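Crabtree Home Help > Kitchen & Dining > Tables and tableware

How do you keep a plain wood table looking nice without it turning into a shrine?

Asked on a Tuesday, 3 answers, 70 views

We finally got rid of the glass table (fingerprints, noise, one chipped corner that got everybody in the hip) and bought a light wood one. It's a Plaranow, pale, with the grain running the long way. I love it. My household also loves it, in the sense that within two hours it had mail on it, a bike light, and a screwdriver.

So I've been trying the trick where you put one nice thing in the middle and it's supposed to shame people into keeping the rest clear. My one nice thing is a turquoise plate with some fruit. I've been fiddling with this since September and I still can't tell if the fruit goes on the plate or next to it. On the plate it looks like a snack somebody forgot. Next to the plate it looks like the snack got out.

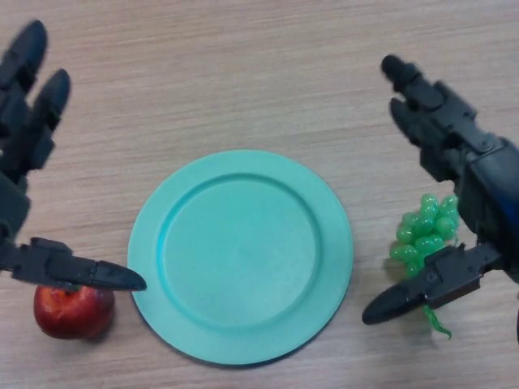 I've gone with apple on the left, green grapes on the right, and the plate left empty so someone can use it for toast. My sister says the colors are good but it looks like a place setting for a very disappointing lunch. She has a bowl of lemons at her house, so she thinks she's an expert.

What I want to know:

Is an empty plate in the middle of a table silly, or is that fine?

Should I switch to a bowl? I have a Veso one but it's gray and makes everything in it look like it's recovering from something.

Does fruit sitting right on the wood leave marks? The finish is matte and the care leaflet only says to "wipe with a soft cloth," as if I might have been planning to use a rake.

Thanks. Please don't tell me to get a runner. I had a runner. It spent its life bunched up at one end like a sock.

3 answers

Accepted answer, 3 votes

Taking these out of order, as the fruit marks are the only part you can get wrong.

Whole dry fruit on sealed wood is fine for an afternoon. The trouble is fruit you've just washed, and fruit that's gone soft underneath where you can't see it. An apple will sit there for days looking perfectly healthy and then you pick it up and there's a brown ring that belongs to the table now. Grapes are worse – one splits, the juice creeps under the others, and it dries like varnish. If you want them off the plate, dry them first and move them when you wipe down. Overnight they go in the fridge anyway.

To find out what finish you've got, put a drop of water somewhere that doesn't show (underside of the top works) and leave it a few minutes. If it beads, you have a decent seal. If it soaks in and goes dark, treat it as oiled or bare, and keep all food on a dish until you've put something on it. I use Skerkura table oil, two thin coats, wiped off properly. The first time I didn't wipe it off properly and we ate standing up for a while.

As for the plate, empty is fine. It's a plate. But a flat plate with a wide rim is never going to hold a bunch of grapes and an apple without the apple wandering, so if you do put fruit on it, grapes in the well and let the apple go live somewhere else. Turquoise on pale wood looks good with nothing on it at all, so I wouldn't hide it under fruit.

Skip the gray bowl. You already know.

Answer 2, 2 votes

bowl. always bowl. a plate in the middle of a table just collects keys. ask me how many keys

also your sister is right about lemons, they last forever and nobody in my house eats them so the display stays the same size

Answer 3, 0 votes

Have you considered a runner?

Comment from the person who asked:

Did the water test on the underside and it beads, so the fruit can stay where it is during the day. I've thrown out the care leaflet. Plate stays too. The screwdriver is back, but it's at the far end now and lined up with the grain, so I'm counting that as an improvement.

Re: Answer 3, I'm going to assume you only read the title.

Related questions

Getting a dried juice ring out of an oiled tabletop
Plates with a wide rim: why is there so little room for dinner?
Table too big for the kitchen, kitchen too small for the table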